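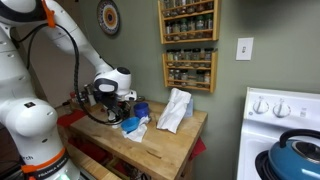

Arm and gripper at the kitchen table, cable strapped at the elbow and run down to the tool.

Cable and workspace checks for a table-side arm

These steps apply to any arm working beside a household table, including the kitchen station at Miscombe. Do them in order before enabling the drives. Allow 17 minutes the first time.

1. Set the limits before the cable. Load the station file and confirm that the joint limits match the printed sheet. If you tie the cable first, you will end up tying it again.

2. Leave slack at the elbow. Fix the tool cable with a soft strap, snug enough that it does not slide. Jog each joint to both ends of its allowed range at low speed. The cable must not pull tight or catch on the wrist.

3. Check the low poses. Slack that is right with the arm raised can rest on the table when the gripper is down. Contact with the tabletop is acceptable. A loop around a cup or bowl is not - shorten the run and repeat step 2.

4. Draw the keep-out zones. Stoves, kettles, wall racks and glass jars each get a box in the planner, with a margin of 2 inches on every exposed side. A stove gets a zone whether or not it is in use. Pinov users should save zones in the station file and not in the task file.

5. Account for cloth. Towels and paper shift between runs and the planner does not know it. Keep loose fabric clear of the cable path unless the task calls for it.

6. Cap the force. Our limit for dishes is 21 newtons at the fingertips. Test it on a cup you can afford to lose.

7. Test the stop. Press it during a slow move, with the gripper empty. Reset, then press it again from the operator's chair. If you have to stand up to reach it, move it.

Repeat steps 2 and 3 after 700 cycles or any change of tool. Log the result under the station name with your initials.

Procedure by Soledad Salcedo, checked by Casimiro Nieto. Revised 21 May 2026.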